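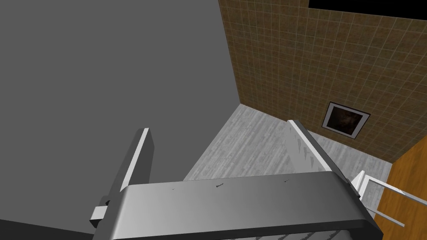 ENERGY & TRANSPORT

Denise Garside
2/16/21

1. The Aterwood council votes in April on whether new apartment buildings have to be wired for car charging. I've read the draft rule and the comments that came in on it. A few posts on what it says, and why I think it should pass with changes.

2. The draft covers any new building with 8 or more units that has its own parking. Every space would need a conduit run to it and room left in the electrical panel. It does not require chargers. People keep writing in as if it did.

3. Conduit is an empty pipe. You put it in before the concrete is poured and it sits there until somebody needs it. If you wait, you cut the concrete, pull permits again, close part of the garage and upset everyone who parks in it.

4. I rent. My building has a garage and one regular outlet, next to the mop sink. I asked the management company two years ago about putting in a charger. They were polite about it. They said the panel was full and the owner would look at it when the panel got replaced. The panel has not been replaced.

5. So I drive a gas car. I would have bought a used electric last spring. The price was fine and the range was fine for what I do. I had no place to plug it in overnight, and the closest public charger is in Endier, on the far side of the river.

6. Most of the talk about electric cars assumes a house with a driveway. Plenty of people in this town don't have one. If charging at home is only for homeowners, then the cheap miles go to homeowners and renters keep paying at the pump.

7. The main objection in the comments is cost. Builders say the rule adds to the price of each unit, and they're right, it does. I would like to see the number broken out. One letter lumps the conduit in with a new transformer, which that building would have needed anyway for the heat pumps.

8. The other objection is the grid. Everybody gets home at six, everybody plugs in, the lights go out. This is a fair thing to ask. The answer is that most cars sit parked all night and need a few hours of charge at most. Load sharing splits the power between the cars that are plugged in, and a timer can start it after midnight.

9. The draft allows load sharing but doesn't say much about it. I'd fix that. Without it, engineers will size the panel as if every car charges at full power at once, and that is where the cost gets silly.

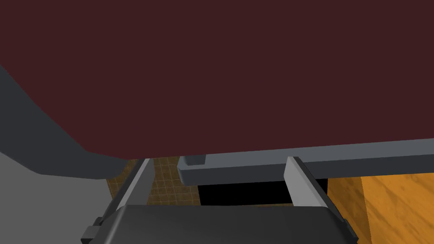
10. What Ngata did

Ngata passed a similar rule ahead of us. Theirs covers townhouses too, and it lets small infill lots off the hook if there is a public charger on the same block. I don't love that last part. A charger on the block is no use if it's broken or somebody else is on it.

11. I drove over and talked to two people in a building that went up under their rule. Both had electric cars. Neither had thought about the rule at all. They moved in, asked for a charger, and an electrician put it in on the next visit. That's how it should go.

12. Somebody asked about Truratel, the company that runs the pay chargers at the Aterwood library lot. They sent in a comment supporting the rule. Of course they did, they sell chargers. I still think the point they make about clear billing is a good one. Tenants should be able to see the rate before they plug in.

13. The draft has nothing on rates. A landlord could mark the power up as much as they like and call it an amenity. I'd add one sentence that ties the price to what the building pays, plus a fixed fee for upkeep. Other towns can argue about the size of the fee.

14. It also does nothing for buildings that are already here, mine included. I understand why. Retrofits are expensive and the council doesn't want that fight this year. But they could at least say that when an owner replaces a panel or repaves a lot, the conduit goes in then.

15. I counted the written comments because the staff report didn't. There are 724. A lot of them are the same form letter, for and against, so don't read too much into the total. The ones worth your time are from the electricians, near the back of the packet.

16. If you want to write in, keep it short and say which part you mean. "Section 2, add load sharing" will get read. Four pages on the future of the automobile probably won't. Say whether you rent or own, too. The council hears mostly from owners.

17. Replying to a few people at once — no, the rule does not ban gas cars from garages. No, it does not take away parking spaces. Yes, accessible spaces are included, and they're first in line for a charger if the building puts any in. That's on the second page of the draft.

18. The clerk takes comments by mail or at the front counter until the day before the vote. I'm sending mine tonight and I'll post the text here afterward, in case anyone wants to borrow from it.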